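Open Day at the Helline Workshop: The Gallery

What a morning! We opened the doors at 10 and there were already people on the stairs, a few of them with kids on their shoulders. By the time we packed up in the late afternoon the guest book had 60 names in it, and I'm sure plenty more slipped past without signing (the pen went missing twice).

For anyone who couldn't make it in August, this page is a look back at the day, written up station by station. Thanks to everybody who came, asked hard questions and stayed long past the point when the coffee ran out.

The welcome talk

Omolara Iyamu kicked things off with a short history of the workshop, from the first rented room on Plostska to the space we have now. She kept it to ten minutes, as promised, and then took questions for forty. The best one came from a girl in the second row who wanted to know if a gripper can tell when it's squeezing too hard. Omolara handed her a pair of spare finger pads and let her press them together while she explained about soft rubber and light grips.

Upstairs: how a grasp gets recorded

Jaanus Zariņš ran the screen demo and had 2521 recorded grasps loaded up to flip through. He'd stop on one, ask the crowd where they would have put the fingers, and then play what the person holding the tool did. People got really into it! There was some friendly shouting over a teapot. By the last round his audience was calling out "from the side, from the side" before he'd even hit play.

A good number of visitors told us this was the part that made it click for them: somebody does the job by hand with the tool, over and over, and the recordings are what the robot learns from later.

The hands-on tables

Easily the busiest spot of the day. Siham Qaisi and Desta Demissie looked after the hand-held grippers and gave everyone a quick lesson first: elbow loose, go in slowly, look at the fingers and forget about your wrist. Small kids were often better at it than their parents, and they knew it.

The mixed bowl was my own favorite. Everything in it is a different shape, so whatever you learned from the last thing you picked up is only half useful for the next one.
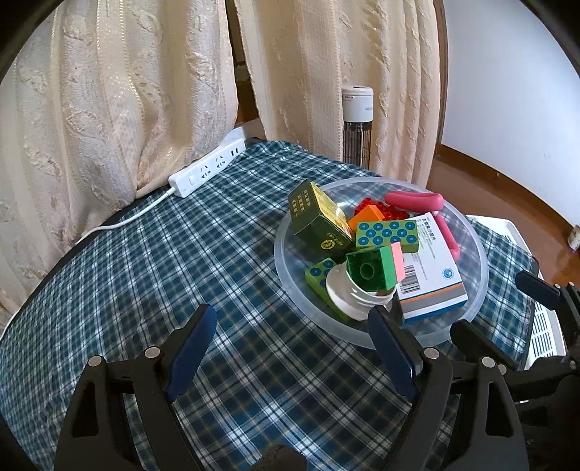 Fingers open around the front of the clear bowl. There's a pink hand exerciser in there with toy blocks, little red beads and a medicine box. Try planning a route through that lot!

The question wall

Dalia Sakalauskas put up a big sheet of paper by the exit and asked people to leave us something to think about. We got 23 notes. A few that we're still talking about at lunch:

"Could it fold a fitted sheet? Asking for my whole family."

"What does it do when two things are stuck together?"

"Can I come back with my own junk drawer?"

(Yes to the last one. Please bring the drawer.)

See you next time

We're hoping to run another open day in spring, with more tables and a lot more coffee. If you'd like a school group to come along, write to Dalia at the workshop and tell her the age of the kids and how many are coming, and she'll find you a slot.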